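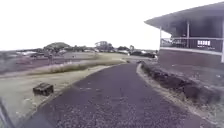 Séance 7 - Navigation visuelle conditionnée par un but. On passe enfin à la partie que j'attends depuis la rentrée : faire rouler une plateforme en extérieur sans carte métrique, avec une caméra et un graphe d'images pour toute mémoire. La politique reçoit l'observation courante, quelques observations passées et une image but, puis elle sort une suite de points de passage dans le repère du robot. Prenez un chemin qui tourne doucement à gauche, avec une bordure en béton d'un côté et de l'herbe rase de l'autre. Un détecteur d'obstacles géométrique voit très bien la bordure. L'herbe, elle, est presque au niveau de l'enrobé, et seule l'apparence dit où s'arrête la voie. C'est exactement là que l'apprentissage devient passionnant !

Le module stenard_nav de Vetov découpe le travail en deux boucles. La boucle lente interroge le réseau et met à jour les points de passage. La boucle rapide suit le dernier point valide avec un régulateur proportionnel sur le cap, vitesse saturée. Les deux communiquent par une file de taille un : on écrase toujours l'ancien plan, on n'empile jamais.

Le graphe fourni pour le TP compte 244 nœuds. Une arête relie deux nœuds quand la distance temporelle prédite passe sous le seuil fixé dans le fichier de configuration. 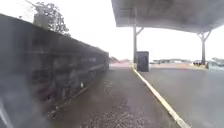
Pourquoi prédire une distance temporelle et pas des mètres ?
Parce que l'étiquette est gratuite : deux images d'une même trajectoire donnent un nombre de pas, sans GPS ni odométrie propre. En prime, cette distance tient compte de ce que le robot peut parcourir, alors que deux points proches à vol d'oiseau peuvent être séparés par un mur.

Attention aux paires négatives. Si on ne tire que des images d'une même trajectoire, le réseau n'apprend jamais à dire « je ne connais pas cet endroit » et le graphe se remplit de raccourcis absurdes. Anouk Dekker a préparé 400 paires tirées entre trajectoires différentes. Mélangez-les à l'entraînement et regardez l'histogramme changer, c'est spectaculaire.

Reste la question des bords irréguliers.
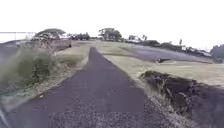 Quand la limite de la voie est floue, les points de passage prédits oscillent d'une inférence à l'autre. Trois remèdes à comparer : moyenne glissante sur les plans (après recalage dans le repère courant, sinon ça n'a aucun sens), pénalité sur la courbure, échantillonnage de plusieurs plans puis vote. Le troisième coûte cher mais il est robuste - mon préféré.

À rendre : courbes d'erreur latérale pour les trois variantes, graine 728, plus une demi-page de commentaires. Code à déposer dans le répertoire Stendska du groupe. Questions à Mirjam Nijs ou à Bart Brouwer pendant la permanence, de 14 h à 16 h.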